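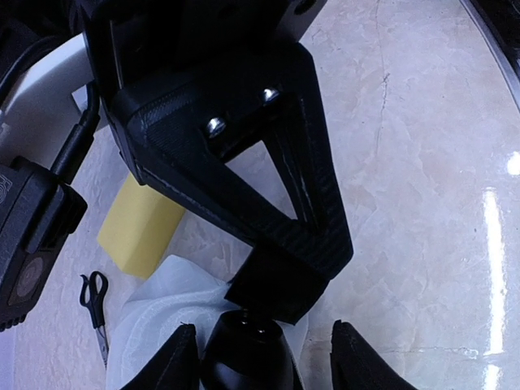
Home Guides Benchtops and Surfaces Care Sheets Contact

Section 7: Care and Preparation of Polished Marble-Pattern Work Surfaces

7.1 Scope

This section applies to all Plonden polished work surfaces with a marble pattern, whether fitted as a fixed benchtop or supplied as a loose table top. It covers unpacking, first cleaning, daily use and the treatment of marks. Matt and textured surfaces are covered in Section 8. Fixing and levelling are covered in Section 4 and should be completed before the steps below are begun.

7.2 Before first use

The surface is supplied under a clear protective film. The film should remain in place until all drilling, cutting and painting in the room has been finished.

1. Check that the surface has been level and at rest for at least one full day.
2. Sweep or vacuum the floor surrounding the bench. Grit carried up from the floor is the most common source of scratches in the first week.
3. Lift one corner of the film with a fingernail. Do not use a knife, scraper or any metal edge.
4. Draw the film back slowly and close to the surface. If it tears, begin again from the nearest corner.
5. Place the film and all plastic bags directly into a bin or recycling container.
6. Wipe the whole surface with a soft cloth dampened in lukewarm water and a few drops of dishwashing liquid.
7. Rinse with a second cloth and clean water, then dry with a lint-free towel.

CAUTION: Plastic film and bags present a suffocation hazard. Keep them away from infants and young children at all times.

Note: A faint haze may remain after the film has been removed. It is residue from the adhesive and will clear after two or three ordinary washes. Solvents must not be used to hasten the process.

7.3 Inspection

Inspection should be carried out in daylight where possible, preferably before midday if the room faces east. Stand at one end of the bench and look along its length towards the window. Scratches, dull patches and pressed edges are more easily found at a low angle than from directly overhead.

Variation in the pattern is a normal characteristic of the product. Pale greys may take on a lavender or pink cast depending on the colour of the walls and the lamps fitted in the room. Such variation is not regarded as a fault. Where two lengths are to be joined, both should be laid out side by side and approved by the customer before any adhesive is applied.

Claims for damage present on delivery must be made to the Billport office before the surface is put into use. The batch number is printed on the underside, near the rear edge.

7.4 Daily use

1. Clear the surface of loose items before wiping. Sliding objects across a polished finish will dull it over time.
2. Lift appliances, trays and tools when moving them. Fit felt or silicone pads beneath anything with metal or hard plastic feet.
3. Place a folded towel or cutting mat beneath any work involving screws, blades or small metal parts.
4. Use a trivet beneath all cookware taken from the stove or oven.
5. Wipe up tea, coffee, beetroot, turmeric and red wine without delay.
6. Do not leave printed shopping bags on a damp surface. The ink may transfer.

CAUTION: Do not stand, kneel or sit on the surface. Unsupported overhangs are not designed to carry body weight.

7.5 Removing marks

Fingerprints and smears: wipe with a damp microfibre cloth and buff dry in small circles.

Dried food: lay a warm, wet cloth over the mark for several minutes, then wipe. Repeat as necessary. Scouring pads and steel wool must not be used.

Water marks: apply one part white vinegar to four parts water, leave for no longer than one minute, then rinse thoroughly.

Candle wax or chewing gum: chill with ice cubes in a sealed bag and lift away with the edge of a plastic spatula.

Note: Test any cleaning product on a part of the surface that is not normally seen. Creams containing abrasive powder will leave permanent dull areas.

7.6 Long-term care

A full wash as described in 7.2, steps 6 and 7, is recommended once a month. Sealed joints should be examined each May. Where the sealant has shrunk, discoloured or lifted, it should be cut out and replaced in accordance with Section 4.

Enquiries concerning this section may be directed to Rezaul Bepari, Technical Documentation, or to Kamrul Chowdhury, Customer Care, at the Billport office.

Related guides
Section 4: Fixing, Levelling and Joint Sealing
Section 8: Matt and Textured Surfaces
Seneviratne Sink and Tap Cut-outs: Template Sheet
Jastia Splashbacks: Cleaning and Care
Returns and Damage Claims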